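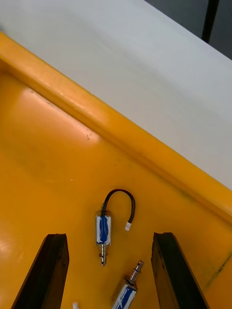

Can a robot take over the small-parts bench yet?
For part of a shift, on one part at a time, with a person close by. I wouldn't sign for more than that.
I ran kitting at Parness for years, and the job is dull to describe. You pick a solenoid out of a tray, turn it the right way and set it down where the assembler wants it. A new hire has it by morning tea. The metal body is easy to grip. The lead wire is what causes grief, as it springs wherever it likes and the connector on the end catches on the next part over.
Harish Dubey, who buys equipment for Allitz, told me in July that his trial cell got through 910 picks before someone had to step in. He was pleased, and fair enough. But our bench moved 4000 parts in a good week, and the same people also swept up, spotted bent plungers and answered the phone.
Sales brochures talk about speed. I would ask what happens when two wires tangle. A person gives them a shake. A machine mostly stops, or tries the same grab again until the part is on the floor.
Homes will be harder again. A tray at least stays a tray, while a kitchen drawer changes colour, contents and owner every few years.
My view is that shops should buy one cell, give it the worst job on the bench and keep the staff. Grerora did it that way and still has all 40 of its people.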